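Chapter 4
Two Arms, One Table

When I started coaching the robotics club at Grenside, I figured the hard part would be the code. I had a binder full of code lessons. Then Khoa Võ, a sophomore who had joined mostly for the snacks, asked me how the left arm was supposed to know what the right arm was up to, and I didn't have a page for that. This chapter grew out of his question.

Our project that year was called Osa, and it was a kitchen helper built around two arms sharing one table.
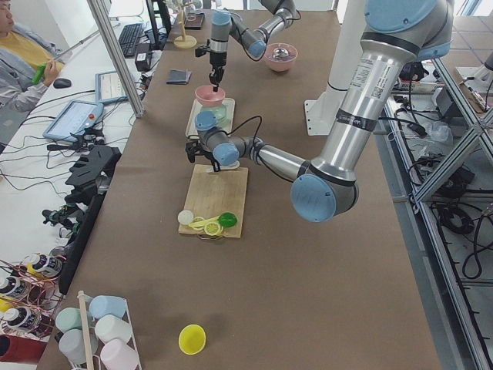
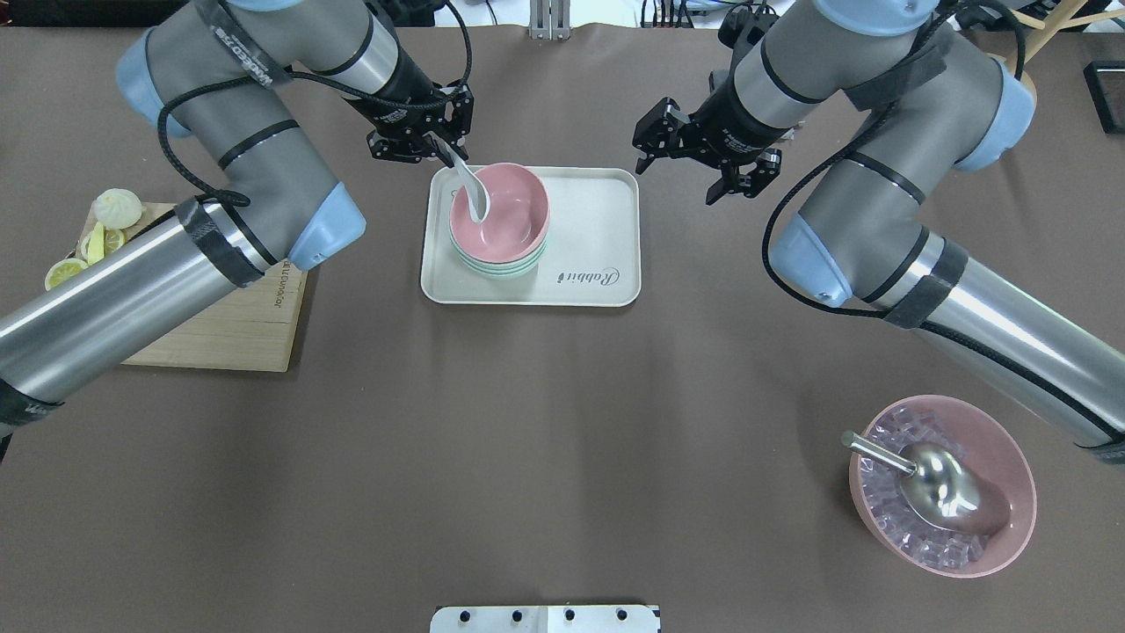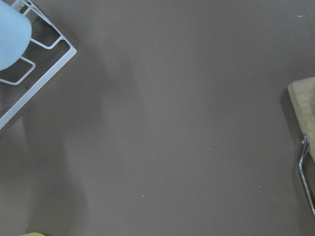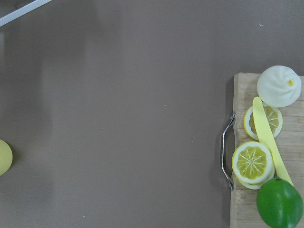 Figure 4.1. Osa at the table. The first two views show both arms and the pink bowls; the last two are from a camera down at the wrist or gripper.

Take a minute with those wrist views before you read on. In the third one you get a bit of white wire rack, a strip of the board with its metal handle, and a whole lot of plain tabletop. That's it! If that were all you had to go on, could you say where the other arm was? I couldn't. The fourth is friendlier, with a bun, lemon slices, a toy knife and a lime along the board, but it still won't tell you a thing about the other gripper.

So the first big idea of this chapter is shared space. Any spot on the table that both arms can reach is a spot where they can bump into each other, and you have to decide who gets it and when. My students called this "calling dibs," and I've kept the name — you'll see it in the exercises.

The second idea is timing. Sylvie Hiebert, who taught me most of what I know about this, used to have her class at Stulelville act it out. Two students sit side by side, one hand each, and make a pretend lunch without talking. Try it with a partner before Section 4.2. Set a timer for 12 minutes and write down every time you had to stop and wait for the other hand (my own list ran to 2 pages, and I'd like to think I'm a patient person).

You'll need your notebook from Chapter 3, especially the sketch of how far your arm can reach. If you skipped that one, go back and do it now, and I mean on paper. We'll lay a second sketch over it and shade the part where they overlap.

4.1 Drawing the Overlap

Start with a sheet of paper 40 centimeters wide and mark the base of each arm along the top edge.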